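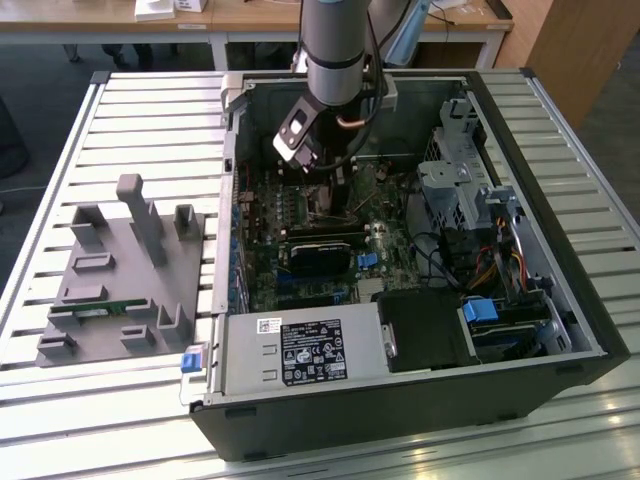 4 min read

Print this page | E-mail this page | 12 shares | 3 comments

Section 3: Setting up your Runine account and course workspace

Welcome to the Quintana summer courses in sequence analysis! This section gets you from a bare laptop to a working login on Runine, our teaching cluster, with the practice reads sitting in your own folder. Set aside 30 minutes, and please do it before the first session on Tuesday so we can spend that morning on real data (the fun part).

You will need the welcome e-mail from Silvana Teixeira, a laptop you can install software on, and a decent network connection.

3.1 Log in for the first time

1. Open a terminal. On a Mac, use Terminal. On Windows, open PowerShell.
2. Type ssh, a space, and then the full login address from your welcome e-mail. Press Enter.
3. When you are asked whether to trust the host, compare the fingerprint with the one in the e-mail. If they match, type yes.
4. Enter your temporary password. The cursor won't move while you type, so just keep going and press Enter.
5. Pick a new password when prompted. You'll be logged out right away. Log back in with the new one.

CAUTION: Three wrong passwords in a row will lock the account. Write to Ronaldo Aguiar at the help desk and he'll open it again, usually the same afternoon.

3.2 Load the course tools

1. Type module load cumum and press Enter. Cumum is our bundle of aligners, trimmers and plotting scripts, and it saves you a whole evening of installing things one by one!
2. Type cumum check. You should get a list of tools with "ok" next to each.
3. If any line says "missing", log out, log in and load the module again.

Note: The module has to be loaded every time you log in. Andor Csizmadia's tip for loading it automatically is in Section 5.

3.3 Copy the practice reads

1. Go to your work folder: cd $WORK
2. Type cumum fetch practice. The download is 216 MB.
3. Type ls practice | wc -l to count the files. The answer should be 227.
4. If you get a smaller number, delete the practice folder and fetch it again. Don't try to patch in single files by hand.

CAUTION: Keep your data out of the home folder. Space there is tight, and a full home folder will stop you from logging in at all.

3.4 Run a small test job

1. Type cumum submit hello.
2. Type cumum queue to watch it. "PD" means your job is waiting and "R" means it's running.
3. Once it drops off the list, open hello.out. You'll find your user name and a short quality table for one sample. Congratulations, you've run your first cluster job!

Note: Please don't run alignments on the login node. Everyone shares it, and Dalva Guimarães will stop any heavy job she finds there. Use cumum submit for everything bigger than a quick look at a file.

If you're in Kusum Singhal's RNA course, go on to Section 4 and set up Tedance for the expression plots. Everybody else can skip to Section 5.

Related pages
Section 2: What to bring and where to park
Section 4: Installing Tedance
Section 5: Shortcuts for daily work
Command line refresher for beginners
August course timetable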